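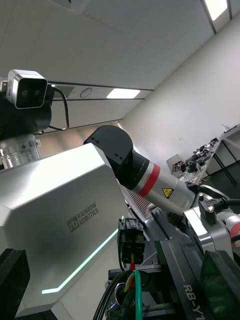 Household and Workshop Automation > General chat

Topic: Are we there yet? Chores, I mean

kgroen
Joined October
Posts: 34

Been lurking a while and finally have a question worth asking. My partner and I run a small frame shop in Sutherland, and we live upstairs, so I have two sets of chores and I'm sick of both. Downstairs it's sorting offcuts, wiping benches, moving stock from the delivery pallet to the racks. Upstairs it's the usual - dishes, washing, cat hair on everything.

I've watched every two-armed robot video going and I love them, I really do. The way the arms reach into a sink now is miles better than what we were seeing a few years back. But is any of it ready to do a real chore, start to finish, with me out of the room? Keen to hear from people who've worked with the things.

Kristof

irja_m
Posts: 2

Depends so much on the chore! I'd split your list by what the thing being handled does when you pick it up. A plate stays a plate. A tea towel becomes a different shape every time you touch it, and the robot has to work out where the corners went. Moving boxes from a pallet to a rack I'd call close, if your boxes are decent and the rack is always in the same spot. Cat hair, good luck.

hgoossens
Moderator

I'll be the grump then. I spent 17 years fixing packing lines at Fanex and the word "close" makes me itch. A packing machine that drops one carton in a thousand gets a phone call. A home robot that drops one plate in a hundred gets put in the garage. From the demos I've been to, I don't think we're at one in a hundred with mixed dishes, and they pick the dishes.

Kristof, for the pallet job, buy a scissor lift trolley. It's cheap and your back will thank you by Friday.

Henk

irja_m

Henk, the trolley doesn't take the boxes off the pallet though! And your packing line only ever sees one carton size. I reckon it's a bit unfair to score a machine that copes with anything against one that copes with one thing really well.

hgoossens
Moderator

Perfectly fair if I'm the one paying for it.

mirka_matousek

Oh I have so many thoughts on this. I help out at the community workshop in Clonedthorpe and we spent the whole winter trying to get a two-armed setup to clear a bench at the end of the night. Screwdrivers back in the rack, scraps in the bin, rags in the tub. Driven by a person through a pair of handles, it could do every bit of that. My nephew got so good he could hang up a coiled extension lead. So the arms and grippers are up to it, I'm convinced of that now.

Running on its own was another story. It was lovely with the screwdrivers and hopeless with the rags. Best night we had, it put away 14 items before it got stuck, and what stopped it was a shiny steel ruler lying flat on a shiny steel bench. It kept pinching at the air just above it. We were all yelling at it like it was the footy.

I came away more excited than when I started. A lot of what we thought would be hard (picking the right slot, not knocking the neighbours over) was fine, and it got better every time we gave it more goes to learn from.

Miroslava

kgroen

This is exactly what I was after, thanks Mirka. What colour was the bench, if that matters? Mine are covered in grey carpet so the mouldings don't scratch.

mirka_matousek

Bare steel, so about the worst choice going. Carpet would be kinder. A flat thing on a soft surface can be pushed down a little at one edge and the other edge lifts, and then there's something to grab. We put an old yoga mat down for the last few weeks and the ruler trouble went away. Rags were still hopeless.

hgoossens
Moderator

So you changed the bench to suit the robot. I'm not having a go, we did it all the time on the lines. But that's my point about homes. I'm not putting a yoga mat in my kitchen sink.

irja_m

People changed their kitchens to suit dishwashers, Henk. We all bought plates that fit the racks and stopped buying the ones with gold rims. I'd happily swap my cutlery drawer around for something that put the cutlery in it.

marijke_l

Different angle from me. I look after my dad, who's in a chair, and I'd take a slow robot over a clever one. If it needed an hour to unload the dishwasher while we were both asleep, that'd be fine! What I can't have is one that needs me standing next to it. Half the demos have somebody just out of shot with a hand on the red button, and I understand why, but then I may as well do the plates.

Also, noise. Has anyone here heard a two-armed one working in a normal sized room?

mirka_matousek

Ours was quieter than the fridge until it moved both arms quickly, and then you got a sort of whine. You could sleep through it with a door shut, I think. You wouldn't want it in the bedroom.

Your point about standing next to it is spot on. We never once left ours alone.

hgoossens
Moderator

Marijke has put it better than I did. If I can go to the shops while it works, it's doing the chore. I'll grant Irja the dishwasher rack, though.

kgroen

Right, here's my plan. I've ordered the trolley (yes Henk). There's an open day at the Kastelitz training centre and they let you bring your own objects for the arms to try, so I'm taking a bag of frame offcuts, four corner clamps and a tea towel. Will report back. If anyone has a favourite awkward object they'd like me to pack, say so before the weekend.

irja_m

A fitted sheet. Please. And film it!

marijke_l

One of those thin plastic takeaway lids, wet, stuck to another one.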